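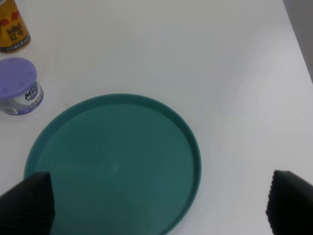
Quick one tonight, the gripper thing got me again and I want it written down before I forget the order it happened in. Thursday, end of the day, long list of grasps to get through on the Plekurel cell. The jaws stopped closing when told to close. No error, no beep. The controller said closed, force 15, happy as can be, and the fingers stayed where they were. First one was on the round teal tray, the rim pick, which is about the easiest thing we ask it to do. Red Bull can off to the side, the purple-lidded container next to it, neither of them in the way. So not a collision. I blamed the tray anyway, then blamed myself, then restarted everything. Fine for a while.

Then it came back. What bothers me is that the arm believed it. It got "closed" back from the gripper, so it went into the lift, and up went a wrist full of nothing. With a tray, who cares. But we run the same program over on the Arkulport line with heavier parts, and there a lift that thinks it's holding something swings out over the walkway. I stopped it with the red button and my hand was shaking a bit, not going to lie.

Went back to the simplest item I could think of, one marker, red cap, white barrel, nothing else on the table. If it can't do a marker it can't do anything. 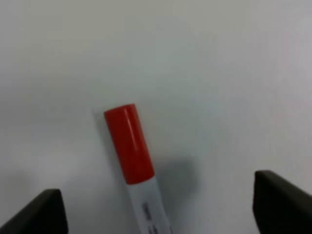
March / by Birgit Reinholz

So, the marker. I ran the close command over and over and wrote down every result. 52 tries, 2 of them bad. Same pattern both times: command goes out, status flips to closed right away, fingers don't budge. A real close takes 190 milliseconds on this thing. The bad ones came back almost instantly, which should of been the clue from the start.

Took the cover off the wrist. The cable from the Stöcker gripper runs through a clip right at the last joint, and the jacket was rubbed down to the wires on the inside of the bend. Only shows when the wrist is turned most of the way round. My guess: the position signal drops out, the driver reads the dropout as "at the end stop," and end stop means closed. Bad wiring plus a bad default. The wiring I can fix. The default is what scares me.

Wrote to Tokum, they built the driver. Got a polite answer asking for logs. Sent logs. Waiting.

Meanwhile a new cable is in, routed outside the clip with some slack, and I put the table back to a normal mixed setup to try it. Red can, the blue soft thing, bare gray walls behind. Want to see it miss or not miss with actual stuff around, and the blue one is nasty because it squishes, so finger width tells you very little about whether you've got it.
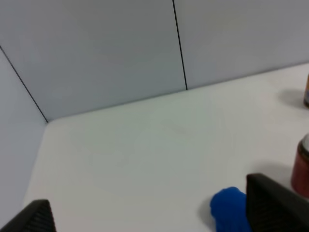
What I changed

Any close that reports back too fast now counts as a fault. Arm holds position, no lift, light goes on.

Finger width gets checked against the item before the lift. Looser limits for the soft stuff, still tuning those.

Speed cut way down on the first part of every lift. Costs us time. Don't care.

Arkulport stays off untill somebody has opened up that wrist too. Same cable, same clip, probably the same wear. I left a note on the panel and took the key with me.

Still open: why the restart seemed to help. Could be the wrist just parks in a spot where the wires touch again. If you run this gripper, turn the last joint all the way over and look at the inside of the bend with a flashlight. More when Tokum writes back.

Last updated: Thursday, 11:40 pm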